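Parlay Boosts Are Making Us Worse Fans

By Hidayah Sutanto

I have bet on college football for 11 seasons, small amounts, mostly on Thursday and Saturday games. I am not against betting. What I am against is the boosted same-game parlay, and I think the books should stop pushing it on people who came to pick a side.

A few years ago you opened an account, looked at the spread, decided whether you liked the road team getting seven, and put down your money. If you lost, you knew why. Now the first thing on the screen is an offer with five or six legs. The quarterback has to throw for so many yards, the backup tight end has to catch a pass, and the total has to land over a number picked by somebody at the book. The payout is large and printed in bold. The chance of getting it is not printed anywhere.
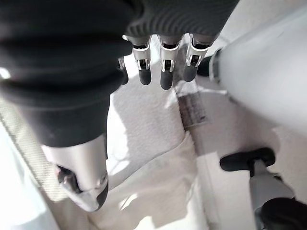 Four fingers, with black rounded tips on at least two of them.

My friend Severyn Panasiuk keeps a spreadsheet of his bets. In December he went back through the season and split it up. On plain spreads and totals he was down $40, a cheap price for four months of football. On boosted parlays he had hit 7 and was still down much more than that. He had remembered the 7 and forgotten the rest, and I would have done the same.

The usual defense is that adults can spend their money how they like. I agree with that. But an adult buying a lottery ticket knows it is a lottery ticket. A parlay is sold as a football opinion. You get to feel that you studied the matchup, when most of what you did was multiply the book's cut by itself several times.

It also changes how people watch. I was at a bar in Latommont for a conference game that went to overtime, a very good game, and half the room was mad about a running back who had stopped getting carries in the third quarter. Niilo Turunen, sitting next to me, had the winning team and was the only person at our table who enjoyed the ending.
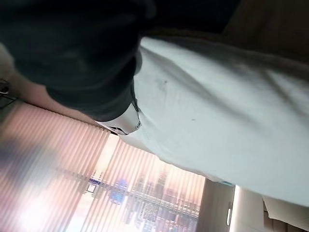 White cuff and dark sleeve.

I would like two changes. Put the straight line first when a customer opens a game, and let the boosts sit one tap away. Then show the book's hold on every parlay in the same size type as the payout. If the offer is as good as the ad says, that should not scare anyone off.

Until then I am sticking to one bet a game, made before kickoff, on a team. I have Simance plus the points this week.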